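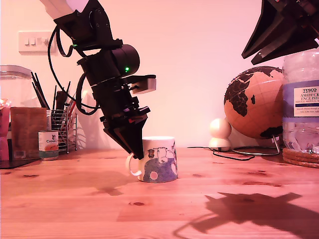
White ceramic mug on a wooden tabletop.

Mernine Table Oil, matt, one-litre tin
Reviewed by Nerea Casado

Mernine is a hardening oil for indoor wooden furniture, sold by Drilleck in matt and satin. The tin reviewed is the matt version, 1,000 ml, bought over the counter at Echevarría. It was used on an oak kitchen table, a small beech desk and a pine shelf, all sanded back to bare wood. The table had previously been varnished. The desk and shelf had old wax on them, which was taken off with white spirit before sanding.

The oil is thin and pale yellow in the tin. It needs a thorough stir, as the matting agent settles into a firm layer on the base, and a flat stick lifts it better than a round one. The lid is a press fit and bent slightly on first opening. It still seals, but a screw cap would suit a product that is used a little at a time over several years.

The label asks for two thin coats, with surplus oil wiped off within 30 minutes. In a warm kitchen that is too long. By then the oil on the oak had begun to drag under the cloth and left two dull streaks near one end, which had to be rubbed out with fresh oil and a grey pad. On the desk the surplus came off much sooner and there was no trouble. Anyone doing a full dining table alone should work in sections, along the boards, and finish each section before opening up the next.

The second coat went on the following morning. It took much less oil than the first and was far easier to wipe level. Smell is moderate while the oil is wet and faint by the next day. Cloths must be laid flat outdoors to dry or soaked in water before being thrown away, as with any oil of this kind. The warning is printed on the back of the tin in small type and ought to be on the front.

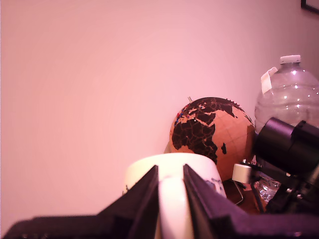 Colour change is greater than the leaflet suggests. Oak goes the shade it shows when wiped with a damp cloth and stays there. Beech turns slightly orange. Pine changed least on the day but has since yellowed at the end nearest the window. A test patch on the underside is worth the wait, particularly where a new piece has to match an old one. Sheen is even and low on all three timbers, with no visible difference between oak and beech.

For resistance, drops of water, black tea, red wine and olive oil were left on an oak offcut with two coats, cured as instructed. Water and olive oil left nothing. Tea left a faint ring that went with soapy water. Wine left a grey-pink mark which needed light sanding and a dab of oil. A steel beaker of water at 70 degrees, left to cool on the same offcut, gave a pale ring that faded overnight. A third coat made no difference to the wine result and gave the surface a slightly waxy feel.

Repair is the strongest point. Nicanor Cifuentes scratched the table with a fork in October, and the mark was sanded along the grain, oiled and wiped without any visible edge to the patch. Varnish would not have allowed that.

Coverage was good: the three pieces together left a third of the tin. The leftover oil had formed a thin skin when next opened and had to be strained.

For: simple repair, low sheen, good water resistance.
Against: wiping time on the label, weak lid, poor against wine.
Also tried: the satin version, on a spare oak board only. It shows wiping marks more clearly under a low lamp.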